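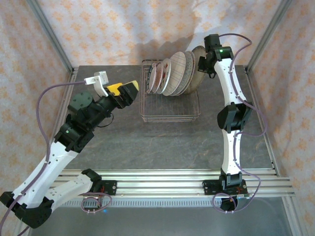

Wire dish rack with eight plates stood on edge

Tanguy 484 Stereo Recording Interface

The Tanguy 484 is a two-channel audio interface for recording vocals and instruments to a computer. It is made by Fivex and replaces the earlier Bitska model, which was withdrawn in June.

Both inputs accept a microphone, a line source or an electric guitar. Gain is set by hand on the front panel and each channel has its own clip light. Phantom power is switched for both channels together, so ribbon microphones should be unplugged before it is turned on.

Monitoring is direct or through the computer, with a mix control between the two. The headphone output has a separate level control and will drive most studio headphones - very high impedance models may sound quiet. Main outputs are balanced jacks.

Specification
Inputs: 2 x combination XLR/jack
Outputs: 2 x balanced jack, 1 x headphone
Resolution: 24-bit
Sample rates: 44.1, 48, 88.2 and 96 kHz
Connection: USB-C, bus powered
Weight: 687 g
Case: steel, black

In the box
Interface, USB-C cable, four rubber feet, printed guide. Microphone cables are not included.

Compatibility
No driver is needed on a Mac. Windows users should install the Fivex driver before connecting the unit for the first time. Phones and tablets may need a powered hub.

Buffer settings
Use a low buffer when tracking vocals over a backing track and raise it for mixing. If clicks are heard, go up one step at a time. Changing the sample rate during a session will stop playback.

Ordering
Stock code: NW-484
Availability: 19 in stock at the Nenwood warehouse
The first production run was 2,000 units. Serial numbers from that run need the firmware update dated 22 September 2020 - later units have it already.

Guarantee: two years, return to Nenwood. Keep the original carton for returns.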